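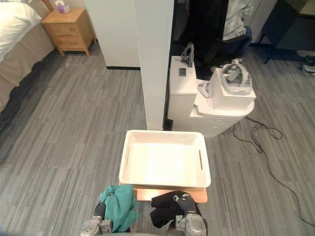

Sorting at Intake: Speaker Notes

Slide 1. Title
Wait for the doors to close. Say which session this is, since the room next door is running the dye chemistry track at the same time. Questions at the end, except for units and definitions.

Slide 2. Scope
The talk covers used clothing and household cloth from the moment a bag is opened to the moment each piece is assigned to a stream. Collection and resale pricing are out of scope. Three streams are used throughout: rewear, wiper grade, fiber recovery. Anything wet or moldy is rejected at the door and does not enter the numbers.

Slide 3. Why intake matters
A piece put in the wrong stream is rarely recovered later. Rewear stock sent to fiber recovery is lost value. The reverse error costs more, because a blended fabric with elastane can spoil a cotton bale. Point to the cost column, then move on. Do not read the table aloud.

Slide 4. The Plestska trial
One line, one shift, 30 working days. Incoming bags were weighed closed, then opened and sorted by hand. Sample of 228 bags after rejects. The Pilulville site ran the same protocol but changed its bag supplier partway through, so its results are in the appendix only.

Slide 5. Order of decisions
Old order: garment type, condition, fiber, color.
New order: condition, fiber, color, garment type.
Pause here. Most of the audience will be using the old order. Garment type matters only for rewear, so asking it first spends time on pieces that will be cut up anyway.

Slide 6. Color separation
Darks and brights go into separate containers at the first table. For fiber recovery the split is coarser than people expect: 7 color groups, with black held apart from navy. Black and navy are hard to tell apart under warm lamps. The Lavis line uses neutral white lamps over the table and a gray reference card fixed beside it. Mention that the card fades and needs replacing.

Slide 7. Containers
Shallow and light colored. A deep bin hides what is at the bottom, and small items such as socks get carried into the next batch. Slotted handles are fine for dry cloth. Label the short side, at the same height on every unit.

Slide 8. Fiber check
Care labels first, handheld scanner second. The scanner reads the surface only. Coated and layered fabrics have to be opened at a seam or sent to mixed. If asked about burn tests — we do not use them on the line.

Slide 9. Batch size
Upper limit of 200 pieces per batch. Above that, the recount at the end of the shift took longer than the sort itself. The limit applies to pieces, and weight is recorded separately.

Slide 10. Limits of the data
One season only. May intake is heavy on coats and blankets as people clear closets, and a fall sample would look different. No control for sorter experience.

Slide 11. Next steps
Repeat at the Amoah depot with both decision orders running side by side. Release the tally sheet as a plain spreadsheet.

Backup slide. Pilulville appendix
Show only if asked. Bag weights before and after the supplier change should not be pooled.

We use cookies to remember your settings. Accept | Manage preferences

Related items
Baling pressure and moisture in mixed cotton
Reading care labels: common errors
Lamp choice for color sorting tables
Tally sheet template, revised

Contact | Copyright Plestska Textile Sorting Group | Back to top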